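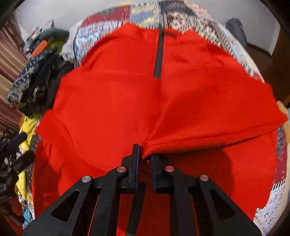

Page last changed: Aug 19, 2020

Hand-Held Gripper Comparison Moves to Clothing

The Manipulation Group at the Mureleck Institute has begun the second stage of its comparison of hand-held grippers. The first stage was limited to rigid household goods such as cups, boxes and bottles. The present stage is concerned with clothing, and the recordings are made in the homes of staff members.

Three finger designs are under review. The first has bare fingers, the second has a ribbed rubber face, and the third has a thin blue pad along the inside of each finger. All are fitted to the same black linkage, so that operators may change the fingers without learning a new tool. A camera on the tool records each attempt from the side of the hand.

The fleece trials use the padded fingers. The operator takes a small fold of the garment near the hem, and the two fingers close on it from either side. Fleece was selected as an early test material on the advice of Maricruz Bañuelos, who prepared the list of garments. Its surface gives the pads something to hold, but a pullover spread on a quilt can draw the bedding along with it when the grip is too deep. Operators are therefore asked to pinch only the top layer and to close the zipper before the garment is laid out. Knitwear and smooth linings follow later in the schedule.

To date the group has logged 1438 attempts across the three designs. Each operator completes 18 attempts per garment and then changes fingers. Attempts in which the garment slips are kept in the record and marked as such by the operator at the end of the session. Apolinar Ledesma is responsible for checking these marks against the recordings.

Members of staff have asked whether beds must be cleared and rooms tidied before a session. They need not be. Patterned bedding is welcome, and other clothing may remain nearby. Curtains may be left open or drawn, provided that they are not moved during a set.

A further 600 attempts are planned with the Arnton controller, which will drive a powered version of the same linkage. Damián Ocampo and Yatziri Tlapale will compare its closing force with that applied by hand. Results are to be presented at the November meeting.

Staff who wish to borrow a tool should write to Crisóforo Magaña at the equipment desk. Replacement pads are kept in the second drawer and must be signed for.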